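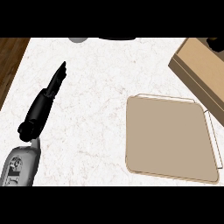

The Gimeo cell planner is sold with one seat of Travar, our layout simulator, so you can check reach and table space before you order an arm. Set the counter size, drop in your own trays and boxes, and move the base until the spacing works. In the layout used on this page, a closed black gripper has a wide stretch of bare marble between it and the tan tray, with a cardboard box placed beyond the tray's upper corner. Gaps like that are worth measuring early – they affect which arm length you pay for.

Planning license, one seat: $1000 per year
Extra seat: $100 per year
Object pack (trays, boxes, kitchen items): $85, one time
Trial: 30 days, full features

Arms and grippers are quoted separately by Gebru. Orders ship from Festanbridge. Budget quotes requested before November keep the current price through the end of the year.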